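Bumetti hand-held gripper kit, reviewed after 11 weeks of collecting
Posted December 9, 2019 by Balakrishnan Devadiga

I'll start with the verdict and you can skip the rest if you're busy: I love this kit. We bought 2 of them in September to gather demonstrations for a laundry project, and I'd buy them again tomorrow. There are things wrong with it (see further down, the storage software especially) but for getting a lot of good examples out of ordinary people in a short time, I haven't used anything better.

What comes in the box: two soft gray fingers, the wrist camera with its mount, a calibration board, a charger and a bag of spare screws in a size I had never met before. You need your own computer. Setup took me an afternoon, most of it spent on calibration, and the second kit went much faster once I knew to clamp the board down.

Our task sounds simple. There's a pile of clothes on a sofa, and the model has to learn to pick one piece out and put it somewhere useful. Clothes are awful for this, which makes them fun. A plaid shirt and a sweatshirt tangle together in a different way every single time, so you can't get by with fifty tidy examples. We were aiming for 1,000 and got there with days to spare! 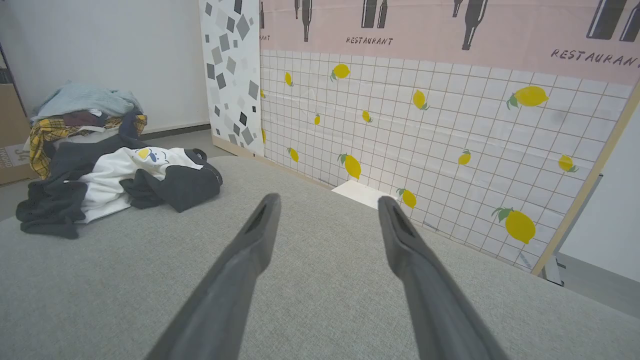 The fingers are the best part of the whole thing. The rubbery surface grabs thin cotton without bunching it, and the narrow tips can get under a collar or a cuff where our old Fröhlich clamp just pushed the fabric along. They open wide, too, so a thick towel is no trouble. After 11 weeks the left finger on one kit has gone a little shiny near the end and still grips fine. Replacement pairs are cheap enough that I keep a set in the drawer.

I'm also very happy with the view from the wrist. Both fingers stay in the picture from start to finish, and there's enough room past them to see what you're reaching for and a good bit of the background. That last bit matters more than I expected. On an earlier job, sorting pet blankets for Petside, we recorded everything against one blank wall and ended up with a model that was lost the minute we moved it. Now we change what's behind the sofa as often as we can stand to. Patterned boards, plain boards, blinds up, blinds down. The camera copes well with strong daylight, though I'd still lock the exposure before a long session so the brightness doesn't drift halfway through a reach.

Now the complaints. The recording software (it's called Sarkilby and it comes bundled) saves every attempt as its own folder with a name only a computer could enjoy. There's no way to tag an attempt as a bad one while you're recording — you have to write it down and go back later. I ended up keeping a paper list next to the keyboard. It also stops without a warning when the disk fills up, and I lost 14 attempts that way before I caught on. Please, Bumetti, a beep would do.

The grip trigger is stiff for the first few days and then loosens up nicely. People with small hands found it tiring over a full morning, so we switched over every half hour, which was good for the data as well. Everyone reaches differently. One of us always goes in from the top, another sneaks in from the side and drags, and you want all of that in your set.

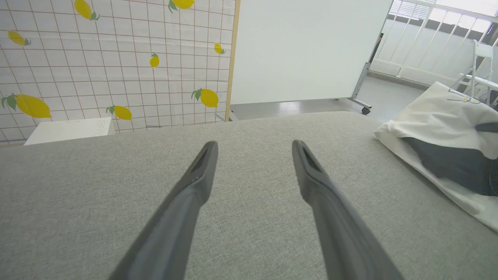 Do you keep the attempts where the gripper misses the cloth?

We keep them if the person recovers and finishes the pick, and we mark where the miss happened. A miss followed by a second try teaches the model what to do when its own first try goes wrong. Attempts that were simply abandoned go in a separate folder and stay out of training.

One more tip for anybody ordering: get the longer cable. The standard one reaches from a desk to a table next to it and not much farther, and with a sofa in play you'll be dragging the computer across the floor by lunchtime. Bumetti sells the long one separately, listed under accessories, a good way down the page.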